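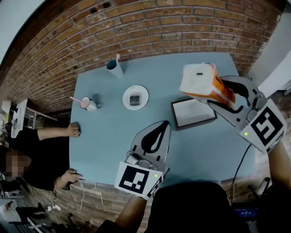
About Gaber

Gaber supplies recorded demonstrations of everyday household tasks to firms that build and train robots. Our service covers the whole of the work, from the planning of tasks to the delivery of checked recordings.

How we work

Our operators carry out each task by hand, using a pair of hand-held grippers fitted with marker panels. Tasks are set at table height with ordinary household goods: cups, plates, toothbrushes, shallow boxes, packs of tissues. The present catalogue lists 164 tasks, and clients may ask for others to be added.

The Kevico service

Kevico is our standard package. It includes a written task plan, a trial session of three hours and a full set of recordings, each reviewed by a second member of staff before release. Clients receive a first delivery within eight weeks of signing.

Our people

The company was founded by Latifa Erraji and Orvokki Seppälä. Doaa Morsy is Head of Operations and is responsible for the training of operators. Enquiries about Kevico should be addressed to Ah-rin Cha, Client Services. Visits to our studio may be arranged on Thursday afternoons.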